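Clorkmont Film Weekend Adds Late Screening of Restored Janevski Shorts

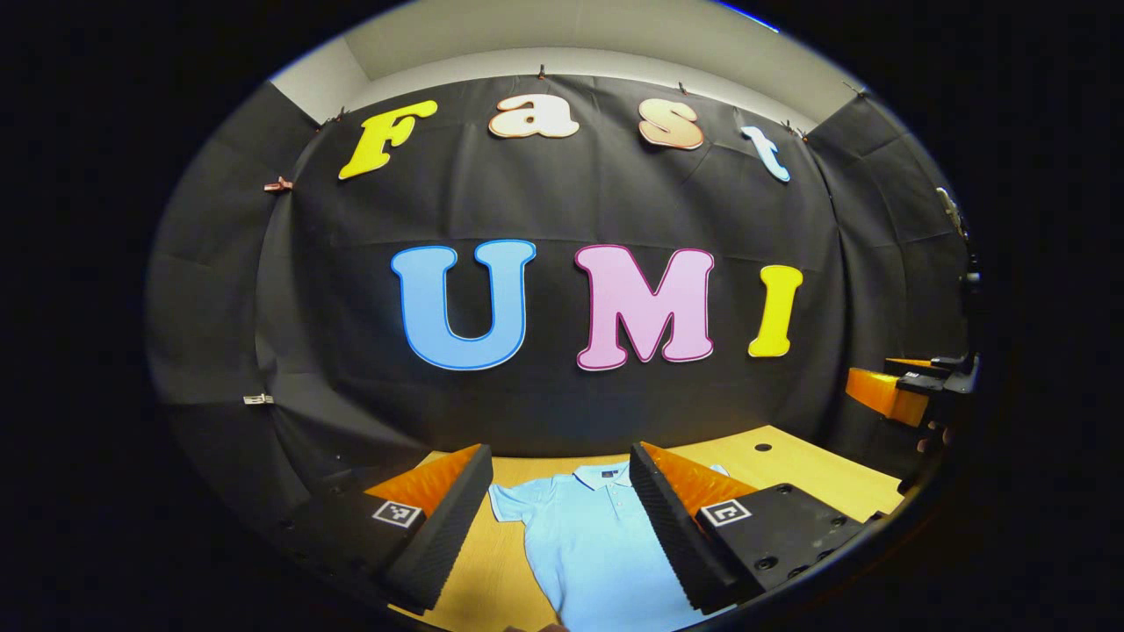
Foam letters reading "Fast" and "UMI" on a black fabric backdrop.

CLORKMONT – The Clorkmont Film Weekend will add a second showing of the Janevski shorts this July, after tickets for the first one sold out. The new screening starts at 9:30 p.m. Saturday at the Tristley Theater, which seats 360.

The program runs 103 minutes and brings together six horror and mystery shorts, all restored from 16mm prints. Two of them have not been shown in public before. A short talk on the restoration will come before the films – doors open at 9.

"We had 673 requests for the first show, so adding another was an easy call," said festival director Vasilis Hoxha. "The prints were in rough shape when we got them. The sound on the last short still has some hiss, and we left it in."

An exhibit of about 60 posters and lobby cards stays up in the theater's upstairs hall through the end of the month. Admission to the exhibit is free.

Tickets for the late show are $12 at the Tristley box office. Passes for the full weekend will be honored if seats remain at 9:20 p.m. The screening is sponsored by Prulden Printing.

Press contact: Vasilis Hoxha, Clorkmont Film Weekend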